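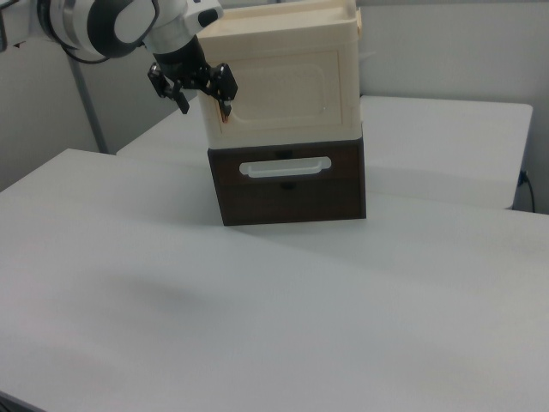

Two boxes, stacked on a white tabletop.

I've been back in the Ndlovu papers this month and I'm having the best time! If you missed the spring issue, this is the family who ran the photo studio over the bakery in Stoltura, and who wrote to each other constantly, even when they lived two streets apart. We have 457 letters listed so far, and I've read 177 of them (slowly, with a magnifier and a lot of tea).

My favorite this week is a note from the studio's first year, complaining that the wedding couple brought their goat. The goat is in the portrait. It looks very dignified.

What I could really use is help with place names. The letters keep mentioning Jarnenon, sometimes as a farm, sometimes as a train stop, and I can't find either one on the county maps. Skovov comes up too, always next to the word "market." If your grandparents used those names, please drop me a line or stop by the reading room before 4 p.m.

We're also scanning the studio's glass negatives, 300 in all, and the first 9 go up on the website in March. A few have cracked corners, but the faces are wonderfully sharp. I'm hoping somebody out there spots a great-aunt.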